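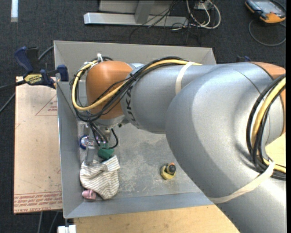 Okay, people keep asking me what gathering grasp examples is like day to day, so I'm doing a thread. Grab a snack, it's longer than I planned.

1/ Quick background. I work at Stasar, we're a small outfit in Billham, and my job right now is feeding a learning system we call Melis. Feeding meaning: the arm tries to pick something out of a gray bin, we save what the camera saw and what the arm did, and then we do that again. And again. All day!

2/ As of 26th March we have 1313 saved tries that I'd call usable. That sounds like a lot until you see how fast Melis chews through them and asks for more.

3/ First thing I learned: what goes in the bin matters so much more than I thought. I started out with boxes, because boxes are easy and I'm lazy. Melis got great at boxes. Then I dropped in a cloth and it had no clue what to do with its life.

4/ So now there's nearly always a cloth. My favorite is an off-white one with thin stripes. Every time you drop it, it lands in a new shape, so you get a fresh problem for free. Crumpled is good. Folded neatly is a waste of everybody's time (I iron nothing, at work or at home).

5/ Small stuff goes in too. Something pink, something yellow, whatever is in the tub. I like one item snug against the cloth and one off by itself on the open floor of the bin. The lonely one is the easy pick and the snug one is the mean one, and you want both kinds in the pile.

6/ Someone asked about clamps. Yes, clamp your bin!! We use a bar clamp on the rim. For my first couple of weeks I didn't, and the bin would creep a tiny bit every time the gripper bumped a wall. You don't notice it by eye. You notice it when the numbers look weird and you have to toss a whole afternoon.

7/ I tossed 2 afternoons that way. Still mad.

8/ Cables! If you've only seen robot arms in ads you'd think they come clean and shiny. Ours is a big KUKA with orange joint covers, very handsome, and it wears a bundle of black lines and a yellow hose along the outside, held on with stretchy straps and a zip tie. You need slack at the wrist so it can turn, but too much slack and it sags into what the camera sees.

9/ And that last part is sneaky. The camera sits still, the arm doesn't, so for a good chunk of every try the arm is hiding part of the bin. I used to think those pictures were junk and delete them. Please don't do that. The system has to live with its own elbow in the way, so it might as well get used to it.

10/ Same goes for scratches. The floor of our bin is all scuffed up, and I asked if we could get a new one. I was told no, and fine, they were right. Scuffs look a bit like objects if you squint, and Melis needs to learn they aren't lunch. Early on it went for one pale scuff over and over like it owed it money.

11/ How I set up a round, since a few of you wanted the boring version:
dump everything out
shake the cloth
toss it all back in without aiming (aiming is cheating, your hands have habits)
step back out of reach
start the run
write down anything odd while it's fresh

12/ About the "without aiming" bit. I looked back through my September rounds and I'd put the cloth toward the same corner almost every time. I had no idea I was doing it! I swear I was being random. Now I close my eyes and drop it, which looks ridiculous and works fine.

13/ Failed grabs: keep them. A miss tells the system as much as a hit, sometimes more. The only ones I throw away are where something went wrong outside the bin, like the gripper never got its signal, or I forgot to start saving (has happened, will happen again).

14/ Labels are the slow part. We tag each try as held, dropped or never touched. Sounds simple, then you get a cloth hanging by one thread of one corner and two of you stand there arguing over whether that's "held." Our rule is that it counts if it clears the rim. It's not a perfect rule, but we write it at the top of the sheet and stick to it.

15/ We keep the sheet in a little tool called Clelelel. Yes that's the name, no I didn't pick it, yes I misspell it every time I have to type it.

16/ What's next: softer things and see-through things. I've got a bag of plastic wrap at my desk and I'm kind of dreading it. If you've gathered grasp examples with clear stuff, tell me what lights you used, because ours bounce off everything.

17/ Going to go drop a cloth with my eyes closed some more. I'll answer questions on my lunch break!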